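Old Dells, new sticks: an afternoon with Ingvar Bisgaard

Posted 25 Nov 2022 in People & Workshops

Ingvar Bisgaard doesn't like to sit down for interviews, so we didn't. He talked, I leaned on a shelf and wrote as fast as I could. Apologies for any gaps.

He runs the refurbishing side of Ulance, which takes in retired office machines and sends them out again to schools and small clubs. Mostly Dells. Mostly towers. "People say why not laptops," he says. "Fine, laptops. But a tower you can open. One panel and you're in."

The last big lot came from Prendergast, an insurance office that was moving to smaller machines. 49 towers on two pallets. He and Oluf Ásgeirsdóttir have been working thru them since, memory first.

Why memory? "Cheapest way to make an old machine feel OK again. That and a new drive." He pulls sticks from the machines that won't make it and puts them in the ones that will. Matched pairs if he can get them. He usually can't.

The boards he likes best are the ones with slots on both sides of the processor. Plenty of room to play with, he says, and plenty of ways to get it wrong.

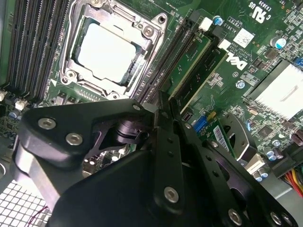

Processor in its socket, memory slots to either side. The board is marked Copyright 2009.

"2009, yes. So what?" He shrugs. "My coffee grinder is older." His rule is that age alone never sends a machine to scrap. Bad capacitors do. Bent socket pins do. "I look at the capacitors before anything. If the tops are swollen I'm done, parts bin, next one."

I ask what beginners get wrong and he laughs for a while. Pushing on one end of the stick only. Not opening the latches. Forcing it in the wrong way round – there's a notch, look at the notch. "And then they call me and say it's beeping. Of course it is beeping."

Oluf, passing with a box of cables, adds one more: touching the contacts. "Hold it by the edges. Like a photo." She did office supply at Givico for 11 years before this and still does all the labelling. Every tower gets a number and a card. Ingvar would lose the cards, so she keeps them.

They work with the tower lying on its side, always. Ingvar is firm about that. Standing up, the board is vertical and you end up pushing the whole case across the table.
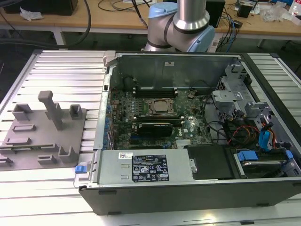 Dell tower on its side with the panel off. Power supply nearest, graphics card in its slot.

The graphics cards are a sore point. Some of the Prendergast towers came with one and some didn't, and the schools don't need them. Oluf wants to sell them. Ingvar wants to keep them "for later." They've been having this talk since January, she tells me, and teh shelf is getting full.

Money is tight but not terrible. A finished tower goes out for 100 with keyboard and mouse. Rama, the after-school club over the river, has taken the most so far and wants more before the holidays. Will they get them? "If the drives come," says Ingvar. "I have memory. I have cases. Drives I'm waiting on."

Then the phone goes, and it's the drive supplier, and he waves me toward the coffee. Oluf shows me the list on the wall while we wait. The latest card is number 933, done this morning, two sticks added, fan cleaned. She's already writing out the next one.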